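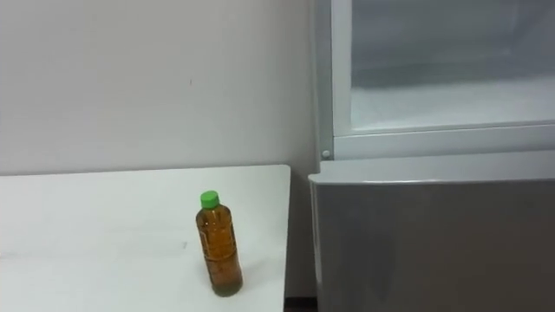

Why Do Plastic Bottles Have Ridges?

A thin sheet of plastic bends easily. Fold the same sheet into a zigzag and it becomes much harder to bend. Engineers call this stiffness. It depends on shape as well as on material.

Many drink bottles use this rule. Bands are pressed into the wall while the plastic is still soft and warm. When the plastic cools, the bands stay. They help the wall keep its round shape when a hand squeezes it – and they let the maker use less plastic.

A round shape helps too. Sharp corners collect stress, the push or pull inside a material, and may crack first. Curved shoulders spread it out.

Try it: Take 2 sheets of paper. Leave one flat. Fold the other back and forth into narrow strips. Lay each across the gap between 2 books and put a coin in the middle. Compare how far each sheet sags.

New word: A rib is a raised band that makes a thin part stiffer.

Text: Dayana Restrepo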